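Flerkmont U16 Girls vs Pindville U16 Girls

Flerkmont Under-16 Girls are back on home turf for their last league match before the break, and we would dearly love to see as many of you there as can make it.
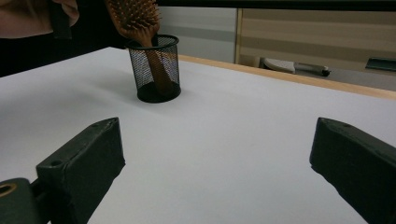
Our visitors from Pindville have lost only once since October, when they won the Retevari Shield in front of a crowd of 200 - a lovely day out, even for those of us cheering for the other side. Flerkmont sit second in the table with 20 points from 8 games and have been training hard at the Nkuna ground through all this cold weather.

Gates open an hour before kickoff, entry is free for children, and there will be hot soup at the clubhouse.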